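# Inventory, Unit 11

The instructions came in an envelope from the Dradness office. Every item in the unit was to be listed, tested where a test was possible, and marked keep, sell or scrap. The form had 138 lines. The previous tenant had left in August without a forwarding address, and the lease allowed a month before the contents passed to the building.

I started at the door and worked clockwise, as the form required.

Line 1 was a coat hook. Line 2 was the screw that should have held the coat hook. I wrote "keep" for both and joined them with tape.

By noon I had reached the kitchen, which began where the carpet stopped. The drawers took an hour. They held forks from three different sets, a roll of Vermeulen freezer labels, and a key that fit none of the locks in the unit. The labels had been used up to the last 20. I had already found some of the others, on the light switch, the water valve and the inside of the closet door. Each carried a date in block letters and nothing else. I copied the dates onto a separate sheet, although the form had no space for them.

The toaster oven was line 67. It was a small model with a cream-colored body, a drop-down glass door and two knobs, one above the other, on the right. It sat on the floor. I entered the location as "floor, kitchen" and lowered the door.

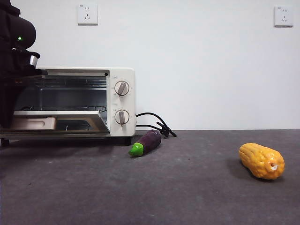 The procedure for heating appliances was on page four. Check the cord for damage. Check the feet. Remove loose crumbs. Run empty for ten minutes at a middle setting and note any smoke, noise or smell. The procedure did not say what to do if the appliance had a label on the underside, and the label said "works, slow on the left."

I ran the test. At four minutes the interior ticked as the metal expanded. At six there was a faint smell of cheese. At ten I turned it off, waited, and held my hand a few inches inside the opening, first on the right and then on the left. The left side was cooler. I had no thermometer and could not put a number on the difference.

The form offered "pass" and "fail." I wrote "pass, slow on the left."

After that I tested the tenant's statements along with the objects. The label inside the lamp base said "flickers when the elevator runs." I waited by the lamp until I heard the elevator, and it flickered. A label on the Unel radio said "only the one station." I turned the dial from end to end and got one station, a man reading grain prices. The label on the kitchen window said "lift, then push." I had marked that window as stuck an hour before. I lifted, then pushed, and changed line 52.

The only label I could not confirm was on the wall beside the refrigerator, at shoulder height. It said "warm here in winter." The wall was room temperature. I knocked on it and heard pipe, or possibly a stud. I wrote "not tested, wrong season," and the date, September 2019, in the margin.

The buyer from Kullier arrived at four. He walked through the unit once with the form in his hand and offered a flat sum for everything marked "sell." He asked about line 67.

"It passed," I said.

"It says slow on the left."

"It is slow on the left."

He said that he could take it for parts. I said that it had passed and that parts was a different column. He looked at the oven for a while. Then he crossed it off his copy and asked whether the lamp was any good, and I told him about the elevator.

He took the chairs, the radio and the forks. I carried the boxes down with him because the cart would not clear the front step. When I came back up, the unit had an echo it had not had that morning. The lines still open were the lamp, the oven, the key and the wall.

The lamp I marked "keep, building use." The key I put in the envelope with the form. I had a shelf at home of about the right depth, and the rules allowed the inspector to purchase any unsold item at the listed price. The price for line 67 was four dollars. I wrote the receipt to myself and signed it twice, as seller's agent and as buyer.

There was one line left. I read the paragraph on fixtures again. Walls were not contents and should not have been entered. I left the entry in, peeled nothing off, and asked the Dradness office to schedule a second visit in January.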